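# Estivel kitchen fair, Monday, October 23, 2023

Got there at 11, paid for parking, and was handed a tote bag before I'd seen a single worktop.

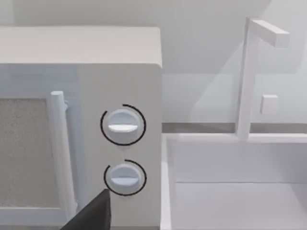 My reason for going was small kitchens, as ours is a corridor with a cooker in it, and Estivel had promised a whole hall of "compact living". Most of what I saw was big-kitchen thinking with the middle taken out. Janer were the worst for it. Their planning renders look calm enough, all pale greys and smooth corners, until you try to imagine cooking there. A microwave goes directly beside the sink, and I asked where a wet plate was meant to go. On the drainer, I was told, which costs extra.

Arkex had a pull-out larder priced at 1,244, fitting not included. It ran nicely enough on the stand with two packets of pasta in it. I'd like to see it in January with a winter's worth of tins. The salesman said the runners were guaranteed, then couldn't find the leaflet that said for how long.

Tô were better – plain open shelves, honest prices on card labels, and a folding table I could lift with one hand. I took their catalogue. I still think the hinge looks thin.

Lunch was a cheese roll eaten standing up, in a hall full of display chairs with "please do not sit" on them. The talk on storage started late and was mostly about Estivel's next fair, so I left before the questions.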